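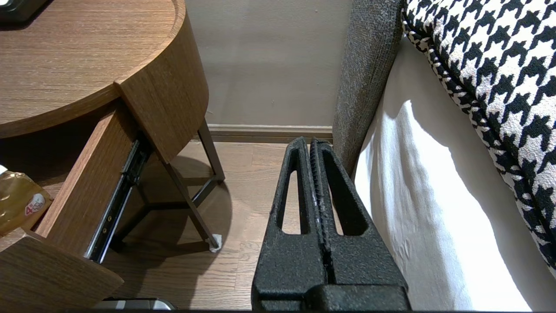
4.3 抽屉关闭任务中的指端卡滞故障

在Erkham测试套间进行的卧室整理实验中，抽屉类任务的失败率明显高于其余任务。本节分析其中一类反复出现的故障：夹爪在推合床头柜抽屉时，指端进入滑轨与柜体之间的间隙，随后在关节力矩上升的情况下继续执行闭合动作，最终触发保护停机。图4为腕部相机视角下的作业状态，抽屉处于拉出位置，侧面的黑色金属伸缩滑轨外露，床头柜与床之间留有一处间隙。

全部实验共执行抽屉关闭动作483次。控制策略由Marwat框架训练得到，输入为腕部相机图像与关节状态，不含外部深度信息。动作执行时，策略先将夹爪移至抽屉面板外侧，再沿估计的滑轨方向施加推力。推力上限设为30 N时动作常因滑轨阻尼而中途停止，因此正式实验中取消了固定上限，改由关节力矩阈值间接约束。事后看，这一改动是故障后果加重的直接原因。

故障过程可分为两个阶段。第一阶段为位姿估计偏差。当抽屉斜向伸出、侧板占据画面较大面积时，策略倾向于把侧板上缘误判为面板边缘，接触点随之向柜体一侧偏移。偏移量较小时，指端沿侧板滑过，抽屉仍可关闭；偏移量超过指端半宽时，指端落入滑轨外侧的间隙。第二阶段为力控响应滞后。指端受到侧向约束后，腕部力信号以侧向分量为主，而监控程序只对推进方向的分量设限，侧向分量未参与判断。自指端受约束至保护停机触发，日志记录的中位延迟为300 ms，在此期间抽屉继续向内移动，指端所受夹持力持续增大。

指端结构对故障也有影响。所用平行夹爪的两指向前收窄，末端为圆头，指身开有细长的镂空窗，表面为粗糙的哑光黑色涂层。收窄的外形有利于进入狭小空间，但也降低了进入滑轨间隙所需的偏移量。镂空窗减小了指身的侧向刚度，受夹时指身先发生弯曲，使力信号的上升沿变缓。我们在台架上以相同外形的实心指端重复了该工况，力信号上升明显更快，但指端进入间隙的频次没有下降，说明几何因素与刚度因素应分别处理。

5月的一次停机后，操作人员在未切断使能的情况下手动拉开抽屉，夹爪因残余位置误差突然回弹，撞击床侧。该事件未造成人员受伤，但暴露出停机逻辑的缺陷：保护停机仅冻结轨迹指令，伺服仍保持位置环闭合，储存在指身与关节中的弹性能没有释放途径。此后规程改为先切换至零力矩模式，确认关节可自由移动后，人员方可进入工作区。

针对上述问题，我们在Gedier控制器上作了2项修改。其一，监控量由单轴推力改为腕部合力，并增加侧向分量与推进分量之比的判据，比值越限时立即沿接触前的路径回退。其二，在接触前加入一次低速试探，若面板法向与估计的滑轨方向不一致，则放弃本次动作并重新定位。修改后的控制器在台架上完成了近2000次关闭循环，未再出现指端受夹后继续推进的情况。试探动作延长了单次任务时间，对轻型抽屉尤为明显。

需要指出，台架采用的是Iltex提供的单一规格滑轨，间隙宽度固定，与实际家具存在差异。柜体为圆形轮廓时，侧板与柜体边缘的相对位置随抽屉伸出量变化，这一情形在台架上没有复现。此外，床品垂边可能进入夹爪的回退路径，目前的回退策略不对柔性物体作碰撞检查。

我们使用Cookie以改善您的浏览体验。继续访问即表示您同意我们的Cookie政策。 接受 管理设置

4.4 故障检测阈值的选取

合力阈值依据无故障动作的力信号分布确定。阈值过低时，滑轨自闭合机构产生的瞬态力会引起误停；过高则失去对指端的保护作用。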